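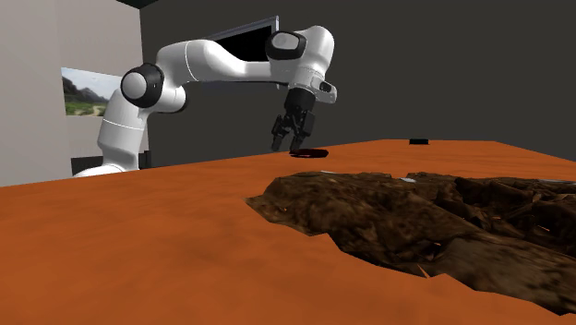

White arm, orange table

Dustow Rennie overshirt, who else has one?

cuffedtwice
13 November 2020
OK, mine came Tuesday and I've had it on every day since, so I need to talk about it with people who care! It's the 12-wale cord in Rust. Shoulders sit right where they should, sleeves are long enough for me to cuff once, and the pockets are deep enough for a phone and gloves. I paid $159, which is more than I've ever spent on a shirt (jacket? shacket?), and I'd do it again.

I'm usually a medium and I took the medium. Room for a thin sweater under it, no more than that. If you want to layer a real chunky knit I'd go up one.

Anyone washed theirs yet? The label says cold, inside out, hang dry, and I'm scared to try it.

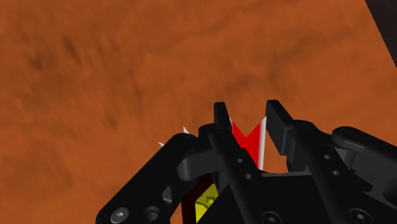 wale_watcher
Wash it! Mine is from April and it's been through 12 washes now. The length came up a tiny bit after the first one and then stopped. The cord gets so much softer, you'll love it.

I'm going to disagree on sizing, though. Don't go up. I tried the large in the Grerkport store and the armholes were halfway to my waist. It's already cut boxy.

plainhem
Going to be the grump. I had the Rennie and sent it back. Lovely fabric, but the collar is so stiff it stood straight up under my coat, and the second button sits too low, so it's either choked shut or wide open. The Drandoden one is a better shape for less money.

cuffedtwice
Ha, fair on the button! I wear mine open over a tee so I hadn't noticed. But the Drandoden has no inside pocket and the lining in the sleeves grabs at everything. I gave that one a good try last winter and it just wasn't for me.

plainhem
The lining is what makes it go on over a sweater. We're never going to agree :)

softshoulder
Hi all, been wanting this one for ages. Is the Rust very orange? On the website it looks like a traffic cone on one page and a chestnut on the next. Also how many buttons down the front? 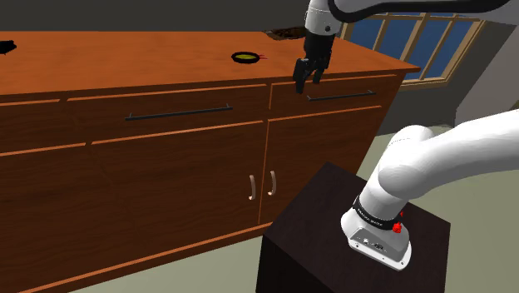 cuffedtwice
Seven buttons, plus one on each cuff, and they're proper thick ones with a shank. As for the color, it moves around a lot because of the ribs. Brush the cord upward and it goes dark, brush it down and it lights up. See the cabinet up there, the warm reddish brown on the drawers and doors? Rust is very near that indoors. Out in the sun it heads toward the more orange brown of the countertop. Nowhere near a traffic cone!

softshoulder
Perfect, that's the color I was hoping for. Medium it is.

wale_watcher
Yes!! Do the first wash before you decide about the sleeves.

plainhem
And try it under your coat before you cut the tags off.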